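Cluvamen Opens Uniform Exchange to All Youth Leagues in Ulbridge

ULBRIDGE, Fri 9 April – Cluvamen, the garment care and repair company based on Kennedy Street, is opening its youth uniform exchange to every recreational sports league in Ulbridge. Families can now drop off outgrown jerseys, shorts, warm-up tops and socks at either Cluvamen location and pick up cleaned, repaired pieces in the sizes they need at no charge.

The exchange began last season as a trial with a single basketball league. Over the course of that season it took in 1,969 pieces of used sportswear. Of those, 1,061 were cleaned, mended where needed and handed back out to players. Another 274 were too worn to wear again and went to a textile recycler. The rest are in storage at the Pralarska building and will be the starting stock for the wider program.

Youth uniforms are often worn for one season and then left in a closet. A child who grows two sizes over the winter needs a new set in spring, and many leagues order fresh kits each year even when the design has not changed. Cluvamen said the trial showed steady demand from parents for used pieces in good condition, with shorts and practice jerseys going fastest and the smallest youth sizes running out first.
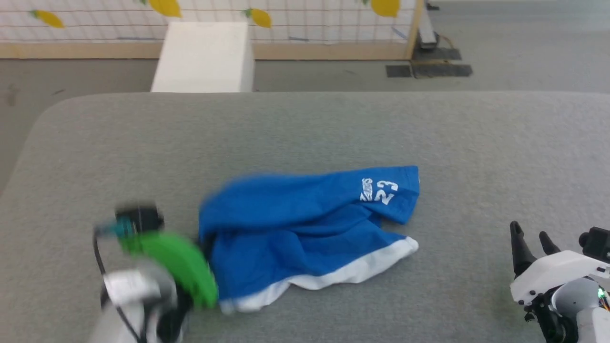
Blue sportswear with white trim and the number 23.

Under the expanded program, donated items are sorted by sport, color and size when they arrive. Each piece is washed, then checked for open seams, worn elastic and peeling numbers. Small repairs are done by the same staff who handle Cluvamen's regular mending orders. Items that pass are tagged with a size and placed on racks that families can look through during store hours.

League names and logos are left in place when the league still uses that design. Those pieces are set aside for players in the same league. When a league has changed its logo or folded, the clothing is offered as practice wear. Names of individual players are removed from the backs of jerseys where this can be done without damaging the fabric. If it can't, the jersey is sent for recycling.

Families do not need to donate in order to take items. There is a limit of four pieces per child per season, and socks do not count toward the limit. Proof of income is not required. Parents are asked only for the name of the league and the child's size, which Cluvamen uses to plan how much of each size to keep on hand.

Coaches may reserve full team sets by filling out a form at the front desk. Sets are matched by color and, where possible, by number. In the trial, matching numbers proved to be the slowest part of the work, and several teams ended up with two players wearing the same number in practice. Coaches who need a complete run of numbers for games should place their request at least three weeks before the first game.

Cluvamen will accept the following items: jerseys, shorts, baseball and softball pants, warm-up jackets and pants, and socks in pairs. It will not accept helmets, pads, mouth guards, cleats or swimwear. Clothing should be dry and placed in a closed bag. Stained items are welcome – most grass and clay stains come out in the first wash – but anything with mildew will be turned away.

The cost of cleaning and repair is covered by Cluvamen and by a small fee added to its commercial accounts. Those accounts include 123 restaurants, salons and offices in the Ulbridge area. Customers who bring in personal laundry or mending will see no change in price.

A second round of the program is planned for June, when the spring leagues finish and summer camps begin. Drop-off bins will be placed at the Kennedy Street fields during the last two weekends of play. Leagues that would like a bin at their own fields can ask for one at either store. Bins are emptied every evening and are not left out overnight.

Store hours for the exchange are 9 a.m. to 6 p.m., Monday through Saturday, at both the Kennedy Street store and the Pralarska building. Parking at the Pralarska building is behind the store and is entered from the side street. Bags may be left at the counter without an appointment, but donations of more than five bags should be arranged in advance so that staff can clear space.

About Cluvamen

Cluvamen provides laundry, dry cleaning, mending and uniform services to households and businesses in Ulbridge and nearby towns. It operates a store and repair workshop on Kennedy Street and a store and storage site in the Pralarska building.

Media contact: Cluvamen Press Office, Kennedy Street, Ulbridge. Requests for interviews or visits to the repair workshop should be made in writing at least two business days ahead.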